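**Surface clearing** is the everyday job of taking things off a table, desk or counter, finding a home for each of them, and leaving the surface ready for whatever comes next. It may be the most overlooked part of tidying, and it is a wonderfully rich subject once you start looking!

## Background

People have cleared tables for as long as they have had tables, but household guides were slow to treat it as a task of its own. The Nindstead home manual, a thick book of 1,029 pages, gives it a full chapter and splits the work into "lifting" and "placing." Its editor, Ottar Solheim, was fond of the second part and wrote 40 pages on trays alone (they are a delight to read).

## Method

Most approaches start at one corner and move across. Small items are gathered first, then flat ones such as paper, and heavy pieces go last. The Clirbridge method reverses this order, with the heavy pieces moved early so that the small ones have somewhere to go. Sixten Sjöberg, who taught it for many years, asked his students to spend 15 minutes on a single desk and to handle every item only once.

## Pale surfaces

White and other pale tops have a devoted following. Crumbs, pencil marks and stray screws show up right away, and dark objects stand out sharply against a light background, even when seen very close and out of focus.

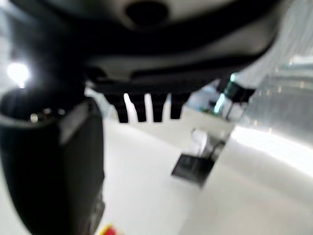
## Related habits

- **Resetting:** returning a surface to the same layout every evening
- **Basket sorting:** carrying mixed items from room to room in one container
- **The Vasić rule:** leaving one hand's width clear along the front edge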